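If the Soliman 6 is your first proper run, do come and learn the route with us beforehand, because it's a twisty little thing and the marshals can't be everywhere!

**Finding your way round**

1. Start at the library steps and keep the river on your left until the second footbridge.
2. Cross over, turn right and take the lane uphill (gently, please, it goes on longer than you'd think).
3. At the top, go left by the chapel and follow the wall down to the playing field.

Lay your kit out the night before, pin your number on the front of your shirt and have a good supper.
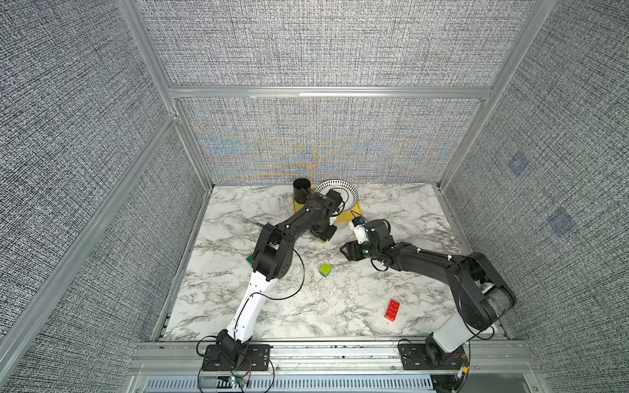

Bag drop opens two hours before the start, and Latifa Fawzy will be at the desk if you've mislaid your number. Walk a bit once you've finished, then come and find us for tea.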